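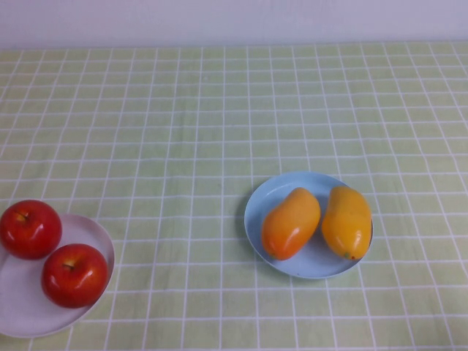 Unit 4: What a serving size is, and who picked it

Read this before the October session. Bring one food package from home, with the label still on it.

4.1 Where the number comes from

Students tend to treat the serving size on a label as advice. It is a unit of measure, set so that two brands of the same food can be compared. Whether anyone eats that much in one sitting is a separate matter, and the label won't tell you.

Take the Plotthorpe granola used in last week's worksheet. The panel gives 131 calories per serving. Fill an ordinary cereal bowl to the level you would really eat, weigh it, and see how many servings you have. I have never had a class come back with one.

4.2 Fruit on a plate

Whole fruit seems simpler. You can put a few pieces on two plates, call it a snack for two, and most people will agree. But "one piece of fruit" covers a plum and a very large apple, and diet surveys often record both the same way. When a study says people ate "two servings of fruit a day," look for the methods section. If it doesn't say how a serving was defined, or who did the estimating, I would not lean on the result.

4.3 The Boltcombe survey

You have the summary sheet. It reports 841 responses and says that 65 percent of adults "eat enough fruit." Some problems to think about:

People filled it in from memory, a full month later.
"Enough" is never defined in the summary.
The form was handed out at a produce market. Who is missing?
The sheet gives no figure for how many forms went out.

None of this proves the number is wrong. It means we can't tell, and the confident wording on the front page should bother you more than it seems to have bothered the authors.

4.4 Juice claims

Flellevitz prints "a full serving of fruit in every bottle" on its juice. Ask what was left behind in the pressing. Fiber, mostly. The claim may be fine under the labeling rules and still tell a shopper very little.

For next time

1. Copy the serving size from your package, then measure what you would normally eat. Write down both.
2. Find one health claim on the same package and say what evidence would change your mind about it. Up to 200 words.
3. Read the Bilgin handout on food diaries, section 2 only. Section 3 repeats claims I don't think hold up, and we will get to those in Unit 6.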